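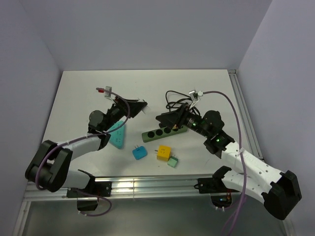
Guvow triangular power strip, turquoise
Reviewed May 2018

The Guvow is a desk power strip in a triangular housing, sold in turquoise and three duller colours. I paid $69 for it at Msimang, where it sits beside straight strips at half the price. It has been in daily use for 11 weeks.

Shape and footprint
A triangle takes up more depth than a bar and less length. On a narrow desk that matters. My previous strip, a Brukura bar, had to run along the back edge and the plugs nearest the wall were awkward to reach. The Guvow can be put in the middle of the work surface, or pushed into a back corner if the cord allows. It lies flat.

Sockets
The openings are compact slots on the face. Grip is firm on a new plug and slightly less so on an old one with worn blades. Slim plugs fit side by side without trouble. Bulky adapters are another matter: a laptop brick with the blades set off centre will cover its neighbour whichever way it is turned. Zuzanna Jasińska, who shares the bench with me, got around this with 2 short extension leads, but that adds clutter to a product bought to reduce it.

Load and heat
I ran a monitor, a laptop and a soldering station from it for a full afternoon. The housing was slightly warm to the hand near the cord entry and at room temperature elsewhere. I did not test it near its rated limit. Do not use it for a space heater or a kettle.

Cord
Too stiff. It holds the curve it had in the box and pulls the strip out of position when the load is light. After a month it had relaxed somewhat. Jilley makes a flat-cord model that behaves better, although its switch is poorly placed.

Finish
The surface marks easily. Graphite and marker come off with a damp cloth once the unit is unplugged. Turquoise is easy to find on a pale desktop, and Conceição Louro, who bought the grey one, has since asked to trade.

Warranty is 2 years with the receipt. Registration is online and asks for the serial number, so copy it down before the strip goes under a desk.

Good: footprint, socket grip, colour.
Poor: adapter spacing, cord stiffness, price.

I would buy it again for slim plugs only.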